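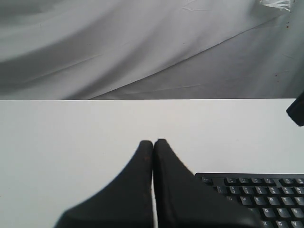

white desk, black keyboard, day one of the great desk reset

ok so I finally did it. I cleared the desk. Thread for anyone else who has been eating lunch next to a pile of unopened mail since last November 🧵

Background: I bought this white top because it looked so clean in the store. Then I put a printer on it. Then a plant. Then a second plant for the first plant. By last week I was typing with my elbows tucked in like I was on a plane.

Rule I stole from Ayanda Msimang (thank you!!): take everything off, and I mean everything, then only put back what you touched today. First thing back was the keyboard. Second thing was coffee, obviously.

The keyboard lives off to the right and on an angle now. I know, I know. Chin-lung already told me it looks like somebody bumped it. But I write on paper half the day and I like having a big flat patch of white right in front of me, so crooked it stays.

Things I found under the pile: 2 library cards (both mine??), a Padulari gift card with nine dollars on it, a birthday card I wrote and never mailed. Sorry Shivam. It's a nice card. You're getting it next year.

Cleaning a white desk, since people asked: dish soap, warm water, a cloth you've wrung out really well, then a dry cloth after. That got me most of the way. There are still some very faint gray smudges if you go looking for them and I've decided not to go looking for them.

I did try one of those melamine sponges on a back corner a while ago and it left a dull spot, so test yours somewhere hidden first. The soap takes longer but I put on a podcast and it was kind of relaxing??

For the keyboard I unplugged it, flipped it over and tapped the back. I will not be describing what fell out. Then a soft dry paintbrush between the rows, and a barely damp cotton swab around Esc and the function keys, where the dust really likes to settle in.

Siu-fong asked where all the stuff went. Fair question! The mail is in one shoebox. The plants are on the windowsill and look happier than I do. The printer is on the floor in the hall and that's a problem for another weekend.

Still to do: cables. I have a whole bag of those Velcro strips and zero excuses. Also need a lamp that clamps on so it doesn't eat up desk space. If you have one you love that isn't huge, please drop it in the replies, my budget is small and my apartment is dark by 4:30.

Going to go sit at it now and answer some emails. Or just sit at it.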